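Daltudby workshop notebook
September, Sunday, started 9:40

Antenna bench. Second try at the Yagi for the Zestham link. The first one was cut from the old drawing and came out resonant too low, so I went back to bare elements and measured everything again with the steel rule instead of the tape. The tape hook has play in it. Throw it out or mark it.

Element lengths as cut today, tip to tip:
reflector 255 mm
director one 242 mm
Driven element left long, to be trimmed on the analyzer.

Boom is the 500 mm offcut from the spare rack. Holes were drilled on the press with the V-block clamped down. The reflector hole wandered on the far side and had to be opened up with a round file. It sits square now with a turn of tape under it. If anyone makes another of these, center punch both faces first.

11:15. Soldered the coax to the driven element. The big iron was needed, the small one would not heat the joint. Feed point sealed with hot glue for now. Proper sealant once the trimming is finished, so please don't put this one outside.
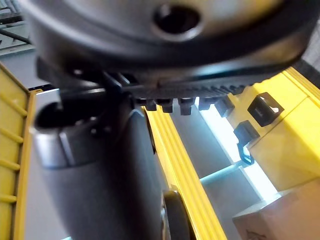
Page last changed: Sunday, 16:20

First sweep on the analyzer was poor, with the dip well below where we want it. Took one millimeter off each end of the driven element and swept again. The dip moved up. Took off another millimeter each side and stopped there, because the curve was changing every time I leaned on the bench. Moved the whole thing onto the cardboard tube in the middle of the floor, away from the vise and the metal shelving, and the readings settled down. All the sweeps before that are suspect. I have crossed them out in the log but left them readable.

Stirnix logging program crashed twice while saving. It saves fine if the file name has no spaces in it. Sweeps are in the shared folder under yagi2.

14:30. Short test on receive only, pointed out of the side door toward Zestham. Signal report on the meter was 55 at best, and it fell away cleanly when I swung the boom to the side. Rear rejection is weak. I think the reflector is too close to the driven element, but I don't want to drill another hole until the spacing has been checked against the notes from the first build. Those are in the green binder, or were.

To do:
check reflector spacing
find the sealant
new 3 mm bit, the old one is blunt
repeat the sweep with the longer coax and write down which cable was used
ask Zestham whether their mast clamp takes square boom

Analyzer is on charge by the window. Leave it there overnight.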